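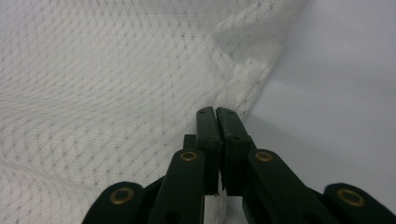 White mesh, fold at the edge of the cloth.

Category: Textile Care and Storage / Member Lists / Jerseys and Team Wear

To: Jerseys and Team Wear list
From: Collections Office, Irkdale Sports Archive
Subject: Re: Folding and storage of white mesh garments

Dear list members,

The Collections Office thanks the Famcombe branch for its inquiry, which is quoted in full at the end of this message. Several other branches have raised similar points during the current inventory, and the reply is therefore being sent to the whole list.

The Office recommends that white mesh garments be stored flat wherever drawer space permits. Where a garment must be folded, the number of folds should be kept to 2, and each fold should be padded with a roll of unbuffered tissue. A fold in perforated knit is easy to recognize. The cloth doubles over on itself and stands up as a slightly puffed ridge, brighter than the single layer beside it, and the small holes are harder to make out where the layers overlap. Staff should not press such a ridge down by hand. A garment that has been folded sharply may be opened out, left on a clean surface overnight, and refolded along a different line.

The Famcombe branch asks whether wavy rows of perforations indicate that a garment has stretched. In most cases they do not. The rows follow the drape of the cloth, and they will curve wherever it rises or dips. A judgment about distortion should be made only after the garment has been laid out under no tension, with the side seams parallel to the table edge. If the rows still bow at that point, the word "distorted" may be entered in the condition field, together with the location on the garment. Please do not enter "stretched," as this word is used in the catalog for damage to collars and cuffs only.

On the question of color, the Office asks branches to use "white" or "off-white" and to avoid trade names. Perforations often read as gray against a pale ground, and a garment should not be cataloged as gray or two-tone on that basis. It is helpful to slip a sheet of dark card inside the garment and look at the knit itself. The card should be removed before storage.

Garments should be picked up with both hands beneath the cloth. Lifting by one edge places the full weight of the garment on a narrow strip of knit, and the older pieces in the Brøndum deposit have little strength left at the hem. Where an edge has to be turned back to examine the inside, it should be held lightly and laid down again slowly. Gloves are not required for mesh, although hands must be washed and dried and rings removed. Velcro fastenings on aprons and wrist supports should be covered.

The position on boxes is as follows. The shallow Fimari boxes hold one folded adult garment each. The deep boxes were intended for tracksuits and should not be used to stack jerseys, as those at the bottom will take a permanent crease. Irkdale holds a stock of 1000 sheets of unbuffered tissue for distribution to branches. Requests should state the number of garments to be packed and should reach the Office before the end of January.

Branches that have already completed their packing need not reopen every box. A check of one box in each row will be sufficient, and any sharp creases found should be reported under the existing inventory reference.

Collections Office
Irkdale Sports Archive

The Famcombe branch wrote:

> Dear colleagues,
>
> We are in the process of relisting the jerseys in the lower store and would be grateful for guidance on three matters.
>
> First, 11 of the white mesh jerseys were folded into quarters at some point before transfer and show firm creases across the chest. Item 1581 is the most heavily creased. May these be steamed, or should they be left alone?
>
> Second, on several pieces the rows of small holes run in wavy lines. Is this to be recorded as stretching?
>
> Third, we are uncertain whether to describe the cloth as white or gray, as the earlier cards use both.
>
> We would also welcome advice on box sizes.
>
> With thanks,
> Famcombe branch

Addendum on steaming: steam should not be applied to item 1581 or to any other jersey with printed numbers or heat-applied lettering. The Office will advise on unprinted garments individually.

Last updated: 28 Dec 2024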